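Carta aos associados da Urkia
6 de setembro de 2024

Troca de roupa de cama e brinquedos de pano: novas regras para o outono

A partir deste mês, a recolha de têxteis infantis passa a funcionar na sala Jendus, no rés-do-chão, com entrada pelo pátio. O balcão da rua Wustivell deixa de receber sacos. Quem ainda tiver uma senha antiga pode usá-la na nova morada.

Aceitam-se lençóis de berço, mantas, colchas, tapetes de atividades, almofadas com capa amovível e livros de pano. Não se aceitam colchões, protetores de berço com enchimento nem peças com pilhas cosidas no interior. Cada família pode entregar até 9 peças por visita. As peças maiores devem vir dobradas e atadas com fita de algodão. A fita adesiva deixa cola no tecido e já obrigou a retirar várias mantas da troca.

Pedimos que tudo seja lavado antes da entrega, a 60 graus quando a etiqueta o permitir. Nos tecidos estampados com cores fortes, a lavagem do avesso conserva melhor o desenho. O amaciador deve ser evitado nas toalhas e nas fraldas de pano, que perdem capacidade de absorção.

Na campanha de abril foram entregues quase 300 peças e saíram 200. As restantes ficaram em armazém e voltam agora às prateleiras, separadas por tamanho. Faltam sobretudo lençóis de berço e sacos de dormir para o inverno. De mantas finas há bastante, e quem puder esperar até à primavera para entregar as suas ajuda-nos com o espaço.

Firouzeh Babaei coordena a receção e a triagem. As peças com costuras abertas vão para a oficina Subramaniam, que faz os arranjos simples sem custos para os associados. Fechos partidos e elásticos gastos também podem ser substituídos, mas nesse caso o material é pago por quem entrega. O prazo de devolução depende do volume de trabalho e é indicado no talão.

Para levantar peças é preciso apresentar o cartão de associado do ano em curso. Não há reservas por telefone. Os pedidos de escolas e creches são tratados à parte, por escrito, com indicação das idades das crianças e das medidas pretendidas.

Os sacos vazios podem ser deixados no cesto à entrada da sala, para reutilização.

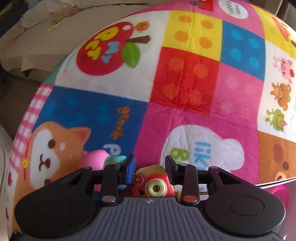

Tempo de leitura: 2 min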